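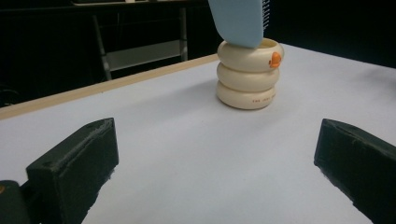 Figure 3. Ring stack used in the brush task, with the brush at the rim of the top ring.

4.2 What the student demonstrations show

The Tetau project ran as an eight-week practical course, and its students reported a success rate we find hard to accept at face value. Each team recorded 200 demonstrations with a hand-held gripper, then trained a policy on them. The course handout, written by Kettani, defined success as "the brush reaches the stack." It did not say whether touching the rim was enough, or whether the stack had to stay in place afterward. In Figure 3 the blue tip is against the top ring on its left side. One team's log would score that as a success. The other team's would not.

Alaoui and Naciri relabeled both sets in May using the stricter rule, and the two teams' results moved closer together. We read this as a difference in labeling. The class report had credited it to a better policy.

A second concern is the grasp. A paddle hairbrush has a smooth curved back on one side and pins on the other, so the fingers meet two very different surfaces. The students treated the brush as rigid and assumed it did not shift once held. No one measured this. Motion blur in some of the recordings makes the angle of the brush hard to read, and we doubt that it can be recovered well enough to support the claim in the class report that grasps were "consistent." Sánchez disagrees, and his view is given in the appendix. A view from the side helps to show which part of the brush each pad presses on, but it says little about slip. 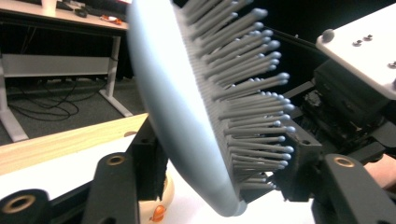 4.3 Agreement between labelers

Breathnach and Naciri labeled the same recordings separately, without seeing the scores the teams had given. Most of their disagreements came from light contact with the rim.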